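January, notebook, small appliances bench

Back on the Pudell countertop dishwasher this morning, the one with the slow drain. I'd left it with the side panel off so I could get straight to the pump, and of course the first thing I did was knock the panel screws under the bench. Found them all in the end!

Filled it to the line and ran the drain cycle cold. It took 168 seconds to empty, which is far too long for a machine that size. Took the pump out, cleaned the impeller (a bit of label paper wrapped round the shaft, and a grape stalk – lovely) and ran it again. Better, but still sulky. I think the hose is pinched where it goes behind the tub, so that's the next job.
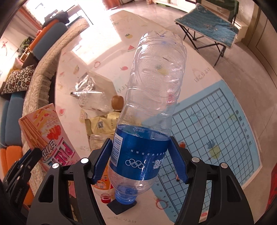
Domestic Appliance Workshop – Repairs and Testing

Moved on to the Flollora kettle after tea. The plate says 1000 watts and I read 717 on the meter, so something is badly off. I tried it on the other socket and got the same, so I'm not blaming the wiring. Boiled it six times in a row anyway and the cut-out clicked off properly every time. I'd like to see the contacts before I say any more, but the base has those awful one-way screws and I can't find the right bit. If anybody has it, please put it back in the red tin!

The Nartey hob is still waiting on its knob spindle. Rallitz sent the wrong one again (too short by a good bit), so I've boxed it up to go back and asked for the long version.

For whoever is in next: leave the dishwasher on its towel, the sump still has water in it. Hose first, then time the drain again at the same fill line and write it under mine.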